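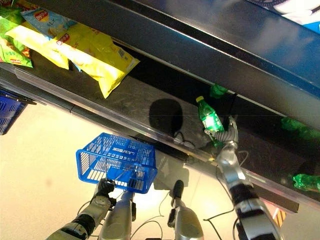
Shelf work, two hands at a time

Flerley's Broro kit is sold as an add-on for shops that want a two-armed robot to pick goods from ordinary shelving. The supplier offers it in two versions, with or without the mobile base, and we tried the full one in February.

The right arm carries a hand with jointed metal fingers. It closes around the lower part of a soft drink bottle and leaves the screw cap clear. The left arm has a plain black gripper, which holds the shopping basket. Splitting the jobs this way keeps the software simple, says Lieven Dekker, who leads integration at Flerley: one arm picks and the other carries.

Glossy black shelving is a hard test for any vision system, as reflections can be read as edges. Crisp bags are harder still. They crease, overlap and hang over the price rail, and the grasp planner has to find a firm spot on each one. Bottles are the easier case.

Our test list ran to 213 picks, of which 131 were bottles. Each failed grasp was logged with its joint positions, and the log can be exported as a plain text file. Changing a finger pad needs one hex key.

Kamarul Ismail, who reviewed the controller for us, would like a shorter cable run along the arms. The manual covers cable routing in a single paragraph. Flerley says a revised edition is being written.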